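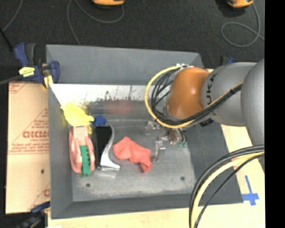

Accueil > Forums > Perception et planification > Saisie en vrac

Bac métallique : la segmentation part sur les reflets de la paroi du fond

nuchit_23
3 réponses · 12 partages

Bonjour,
Je fais de la prise d'objets mélangés dans un bac en métal gris, avec un bras KUKA et une caméra fixe. Les objets sont variés : chiffon, outil à levier argenté brillant, pièces en plastique. Mon réseau de segmentation me sort régulièrement un objet fantôme sur la paroi du fond, là où le métal brille, et le planificateur Militora lui attribue parfois le meilleur score. Le bras part alors vers la paroi et je dois arrêter. Sur 300 essais j'ai eu 23 départs de ce genre. Faut-il réentraîner, ou filtrer après coup ?

Mayuree Boonyarit
Filtrer d'abord. La géométrie du bac est connue et il est bridé à la table, donc il ne bouge pas. Enregistrez le nuage de points du bac vide, ajustez un plan par paroi, puis rejetez tout masque dont la majorité des points se trouve à moins de 12 mm d'un de ces plans. Pour le fond du bac, prenez un seuil plus bas, sinon vous perdez le chiffon quand il est aplati.
Attention aux reflets : la profondeur y est souvent absente ou fausse. Un masque sans profondeur valide doit être écarté, pas complété par interpolation. Dans Militora le trou est rempli par défaut avant le calcul du score, il faut désactiver l'option.
Vérifiez aussi que les câbles du poignet sont dans le modèle de collision. Une boucle qui dépasse peut accrocher le rebord même avec une trajectoire valide pour le bras nu.

vovthorpe
Même souci chez nous. On a mis un tapis mat dans le bac et baissé l'éclairage, ça suffit.

Mayuree Boonyarit
Le tapis ne change rien pour les parois, et il modifie la hauteur du fond. Il faut refaire l'enregistrement du bac vide après la pose.

Discussions similaires
Calibration main-œil : erreur qui augmente en bord de bac
Nonwood : exporter les masques avec la profondeur brute
Score de saisie sur objets déformables
Modéliser les câbles du poignet par des capsules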